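Do you really need to oil it every month?

Every winter the same advice comes back around, usually from people who sell oil. A wood counter or cutting board, we are told, will crack and warp unless it gets a fresh coat once a month. This year the Merer catalog has gone further and wants a coat every 2 weeks through the heating season. The bottle it suggests for the job is, of course, a Merer bottle.

I have my doubts. The catalog leans on a "study" of over 3000 kitchens, but gives no word on who looked at them, what they counted as damage, or how often the owners had been oiling in the first place. I wrote in April to ask. I am still waiting.

Maple is a hard, tight wood. It doesn't drink much, and oil that can't soak in sits on top and goes sticky. Eleri Beddoe, who has refinished counters in Bowen for years, told me most of the boards brought to her have too much on them. Her test is a few drops of water. If they bead, leave it alone.
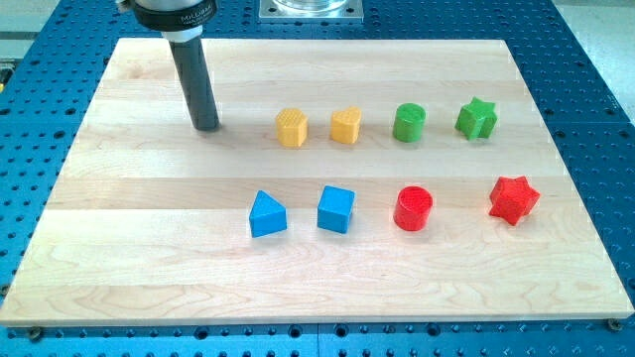 And the Flullico wax?

Same story, nicer tin. It smells good and it gives a soft shine, and I have no quarrel with anyone who likes it. The label promises 8 years of protection, though, and the product went on sale last spring. I'd like to know how they timed that.

Trivance sells plain mineral oil without the speeches. One bottle has lasted me since we moved in.

Posted 2022-12-25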